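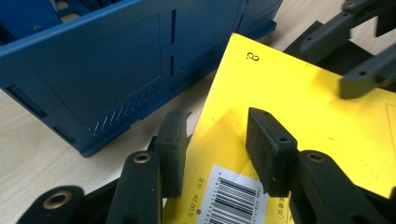

家事や店の片づけは、もう機械に任せられるのでしょうか。
決まった棚に決まった物を戻すくらいなら任せられる場面が出てきましたが、家じゅうの用事を一台に預けるには、まだしばらくかかりそうです。

2024年12月30日

Keseck、片づけ作業の検証プロジェクト「Alva」の中間報告を公開

年の瀬の大掃除で腰をさすっておられる方も多いころかと存じます。生活まわりの自動化に取り組むKeseckは、Govvilleの作業室で続けてまいりました検証プロジェクト「Alva」の中間報告をまとめ、本日より公開いたします。

Alvaが扱うのは、机の上に出たままの本や小物を持ち上げ、箱や棚に収めるという、ごくありふれた仕事です。人なら話をしながらでも済ませてしまうようなことですが、機械にとっては、平たい本を一冊つまむのもなかなかの難題です。表紙に光沢があれば光が映り込みますし、机にぴたりと寝ている物には指先を差し入れるすき間がありません。片方の手で端を少し浮かせ、もう片方で受けるという、私たちが無意識にしている動作をひとつずつ教えていくことになります。

10月からの検証では、本と雑貨を取り混ぜた200点の品物を用意し、片づけの動作を1,120回試しました。人の手を借りずに最後まで終えられたのは、このうち約900回です。うまくいかなかった回の多くは、薄い冊子が滑って逃げてしまったもの、それから箱のふちに品物が引っかかってしまったものでした。この数字をどう受け止めるかは社内でもずいぶん話し合いまして、「思ったよりできる」という声と「うちの台所にはまだ入れたくない」という声が、おおよそ同じくらい聞かれました。どちらももっともな感想だと思っております。

速さの面でも、慣れた店員さんにはまだまだかないません。一方で、閉店後の売り場で本を箱に戻しておくといった、急がず、置き場所のはっきりした作業であれば、お役に立てる見込みがあると考えております。洗濯物をたたむ、食器を洗って拭くといった家事は今回の対象に含めておらず、時期の見通しを申し上げられる段階にもございません。

来年は、Breltbridgeにある2つの小売店のご協力をいただき、実際の売り場の裏手で試験を行う予定です。明るさも机の高さも作業室とは違いますので、成績はいったん下がるものと覚悟しておりますが、結果は良くても悪くても、同じようにお知らせしてまいります。

中間報告は、Keseckの窓口にお申し込みいただいた方に無料でお送りいたします。「うちの店のこんな作業はどうだろう」というご相談も、どうぞお気軽にお寄せください。年末年始にいただいたお問い合わせには、年明けの営業開始後、順にお返事を差し上げます。

本件に関するお問い合わせ先
Keseck 広報担当（Govville）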